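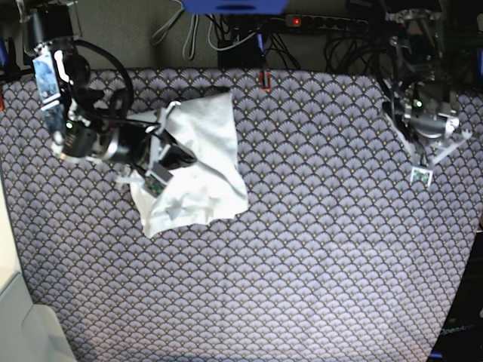

Our two arms on the fan-pattern tablecloth, with the white cloth on the left side.

Cloth folding task for the student project: patterned table cover or plain one?
Posted by Marilou Evangelista, Onevville

Hello everyone. I help with the robotics club at our college and this year our project is called Hokus. The task is simple to say: two arms must fold a small white cloth in half, and then in half again. We drive the arms by hand to record the demonstrations, and afterwards the students train a model on them. We have 102 demonstrations until now.

My doubt is about the table. We covered it with a lavender-grey fabric which has a fan pattern in dark lines. One student says the pattern will confuse the model and we must change it for a plain cover before we continue. Another student says it is good, as the white cloth is easy to see on it. If we change it, must I throw away the 102 recordings? The presentation is in February and the students have exams before.

A second thing: when one gripper takes the cloth, often it takes the table fabric also, and everything moves together. How do other clubs solve this?

Thank you in advance.

Ñahui
Keep the pattern. I was helping with a similar project in Worelville and we did the opposite mistake, white cloth on a white table. In the camera view you could not find the edges of the cloth, even a person could not. With your fabric the contrast is fine.

Do not throw away anything. If you want to try a plain cover, record 100 more on it and train with both together. The model should then care less for what is under the cloth. But please write down which recordings belong to which cover – we did not, and we lost two evenings looking at videos.

For the second problem, pull the cover tight and fix it under the table with clamps or strong tape. Then let the students start the grip from a raised fold and not from the flat part. If the cloth is lying completely flat, one finger will always go looking below it and take the cover.

gearbox_uncle
you need more data. 1,000 minimum, less than this is a waste of time

Marilou Evangelista
Thank you Ñahui, this is very clear. We will tape the cover and start a notebook with the recording numbers. For the 1,000, I am afraid we have only 2 free afternoons in the week, so we will train first with what we have and look at the result.

One more small question, if somebody still reads: is it better that the second arm waits open above the table while the first one grips, or must both arms come down at the same moment? My students do it in both ways, depending on who is driving.

Ñahui
Choose one way and ask all the drivers to follow it. In our case the second arm was waiting, open, a little to the side, and came only when the first corner was up. I can't say it is the best way, but the recordings were all alike and the training went better than before.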